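Opinion | Home & Habits | Tags: clutter, desks, small stuff

Print this article | E-mail this to a friend

In Defense of Keeping the Scuffed Stuff

My neighbor Vaida Sepp threw out 102 things last October. She told me the number over the fence, very proud, and I said well done and went inside feeling a little sick. I'm all for a clear desk, I really am! But I don't think scratches are a good enough reason to toss something. 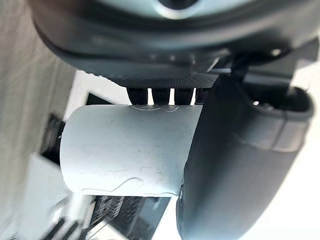 Vaida's rule is that if it looks tired, it goes. My rule is that if I still pick it up, it stays – and I pick up the tired stuff most of all. The shiny things sit in a drawer waiting for company.

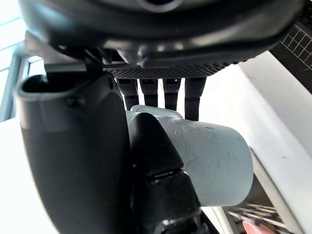 Plain round things are the worst victims, I think. Tubes, canisters, stubby little cylinders with no label. They roll, they don't stack, and come cleaning day somebody decides they're junk. Then two weeks later you're at the store buying another one (I've done it, and I was mad the whole drive home).

So if you've got the tidying itch, start with the cables. Clip them up off the floor, get them onto the side of the desk, and see how much calmer you feel before you touch anything else.
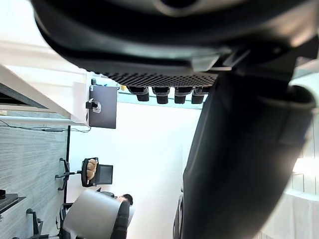

It took me one evening and I didn't fill a single trash bag. Vaida came by, looked the place over and asked when I was going to start. I told her I was done, and she can have her empty shelves.

E-mail this to a friend | Print this article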